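My mother-in-law gave us her old brown couch when we moved to Grovwood, and I've been thinking lately about how much of family life goes on in one piece of furniture. We read there, we argue over movies there, and on Tuesday I fell asleep there with my shoes on and woke up at 5 with a crick in my neck (my own fault!).

My friend Socorro Espinoza thinks I should have it reupholstered. She got a quote from Bianchini for hers and was pleased with it, but I keep putting off the call. I like the sag in the middle, and I like that everybody ends up rolling toward each other whether they meant to or not. My grandmother kept one couch for most of her married life and covered it with a quilt when company came, and I still remember how that quilt smelled, like cedar and toast.

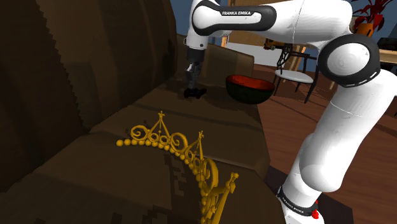 So I may just look for a quilt instead, and let Socorro tease me about it over coffee.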